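Werkstatt-Tests / Roboter & Automation / Bildergalerie

Galerie: Das Zweiarm-Paket von Trinden

3.780 Euro verlangt Trinden für das Paket aus zwei Armen, Greifern und der Steuersoftware Kadis. Auf der Produktseite steht, das System sei in 45 Minuten eingerichtet und lerne danach "jede alltägliche Handbewegung". Solche Sätze lese ich seit Jahren, und meistens folgt ein Nachmittag mit dem Inbusschlüssel. Bei uns waren es am Ende zwei Nachmittage -- den Anruf beim Händler MacAulay nicht mitgerechnet. Bilder vom Arbeitsplatz, dazu ein paar Anmerkungen für alle, die mit dem Kauf liebäugeln. 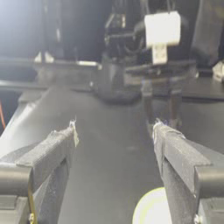

Beim Verschleiß bleibt der Hersteller wortkarg. Im Handbuch gibt es eine halbe Seite zur Pflege der Greifer und kein Wort dazu, wie lange die Beläge halten sollen. Weißes Klebeband an den Fingerspitzen ist eine Lösung für die Werkbank, und auch das franst aus. Ein Satz Ersatzfinger kostet 22 Euro, Lieferzeit laut MacAulay 4 Wochen. Wer täglich damit arbeiten will, sollte gleich zwei Sätze mitbestellen oder jemanden mit einem 3D-Drucker kennen.

Zur Software: Kadis läuft stabil, das will ich nicht kleinreden. Die Oberfläche ist aufgeräumt, die Arme lassen sich getrennt freigeben, und der Not-Halt sitzt dort, wo man ihn sucht. Weniger gefällt mir, dass man die Greifkraft nur in drei groben Stufen wählen kann. Für einen Schwamm mag das reichen, für eine reife Tomate würde ich nicht die Hand ins Feuer legen.

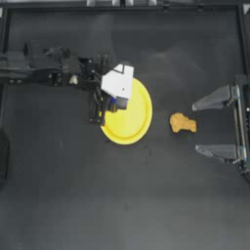

Im Werbevideo räumen die Arme einen ganzen Frühstückstisch ab. Ein einzelner Teller auf grauer Fläche ist da die ehrlichere Aufgabe, und an der würde ich jeden Anbieter zuerst messen. Das Konkurrenzgerät von Flultthorpe kommt im Dezember, angeblich mit feinerer Kraftregelung. Ob das stimmt, wird man sehen -- bis dahin würde ich das Geld zurückhalten.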